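Talk notes: Folding cartons at the packing table
Geeta Sandhu, 30 Aug 2021
Session slot: 39 minutes including questions. Slides advance on click.

Slide 1 – Title
Introduce self. Mention that Nouhaila Nasr prepared the carton measurements and will take questions on board grades. Phones off. Handouts are by the door.

Slide 2 – Scope
Today covers plain brown corrugated cartons supplied flat, folded at a table, packed by the piece. It does not cover trays, sleeves or anything with a crash-lock base. The Silau site uses crash-lock for its returns line and that is a separate talk.
Define terms before going on. Blank: the carton as delivered, flat. Panel: one of the four walls. Flap: the short extension at the top or bottom of a panel. Score: the crushed line where the board is meant to fold. Manufacturer's joint: the glued or stapled seam that makes the blank a flat tube.

Slide 3 – Storage of blanks
Keep blanks flat and banded until the shift that will use them. Board stored on edge takes a bow, and a bowed blank opens into a diamond. At Skoma we moved the stock off the outside wall in July. Rejects at the folding table went from 11 per pallet to 7.
Pause here. Someone usually asks about humidity. Refer them to Nouhaila's sheet, second page.

Slide 4 – Opening the blank
Two points of contact. One on the face of a panel, one on the opposite edge. Pressure goes toward the scores and stays off the middle of the panel, where the board will crease. Free flaps are left to hang at this point; they get dealt with once the carton is square.
Leave the slide up while reading the next paragraph aloud. Let people look at where the contact is on the board.

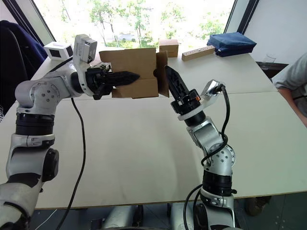 Slide 4. Flattened carton held above the table, one flap open at the right edge.

Points to make from slide 4. Contact on the front face and contact on the right edge, as described. The carton is up off the surface, so the lower flaps have clearance when the tube opens. Working height matters for the same reason – too low and the bottom flaps catch on the table and fold the wrong way.
The table is a pale one in two panels with a seam across the middle. A seam like this is acceptable for folding if the two surfaces are level. Check with a straightedge. A step at the seam will catch the leading flap when the carton is slid across for taping.
Small items sit at the far side of the table, toward the window. For hand packing we ask for the near half to be clear and the far half to be used for parts waiting to go in. Drinking glasses go on a separate shelf. One spill writes off a stack of blanks.

Slide 5 – Squaring
Push the two diagonal corners together until the panels stand at right angles, then go slightly past and release. The board springs back to square. Do this once in each direction. If the carton will not hold, look at the scores before blaming the folder.

Slide 6 – Bottom flaps
Short flaps first, long flaps second. The long flaps should meet with a gap of up to 2 mm. An overlap means the carton is out of square or the blank was cut badly. Tape along the center line and bring the tape down each end wall.
The Plemum order used water-activated tape. Same sequence, but press for longer at the ends.

Slide 7 – Common faults
Crushed corner: blank gripped at the corner while opening.
False crease across a panel: pressure in the middle of the face.
Torn flap: flap pulled to open the tube.
Twisted carton: manufacturer's joint glued off line. Set aside and return to supplier.

Slide 8 – Vigfúsdóttir trial
Skip if running late. Otherwise give the result only: pre-breaking all four scores before opening reduced twisted cartons on heavy board and made no difference on light board. Full table is in the handout.

Slide 9 – Questions
Repeat each question into the microphone before answering. Board grades and moisture go to Nouhaila. Collect the sample blanks at the end and check them against the list.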